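Wednesday, February 10, 2021

Glue notes, round 4. Still chasing the hide glue that Kartini Lumenta swears by for the Grelledness chairs (the two with the wobbly back rails). I soaked the granules overnight in cold water, same as last time, only I went a bit heavier on the water and I'm so glad I did! It brushes out like thin syrup now and I get a decent minute before it starts to gel on me, longer if I warm the rail first with the hair dryer. Sanded the old joints with 400 by mistake, which is way too fine, so I went back over them with something coarser.

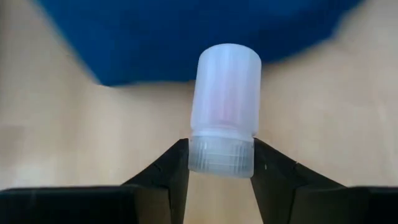 Next thing is storage, because the last batch went off and stank up the whole shop. I'm moving to tiny batches and keeping them in the fridge, labeled, lid on tight. For the liquid stuff I do like a little see-through plastic bottle with a screw cap, stood on its cap so the glue is already down at the business end when you want it. Peeters says jars are better for anything you have to reheat and he's probably right, so jars for the hot glue and bottles for the rest.

Clamped chair one at lunch, band clamp plus a stick twisted in a cord across the front legs. Slight squeeze-out on the left, wiped with a warm rag. Leave it alone until tomorrow!! Chair two needs a new dowel first. Order number for the dowel stock is 2771, Kartini, if you're near the phone before I am.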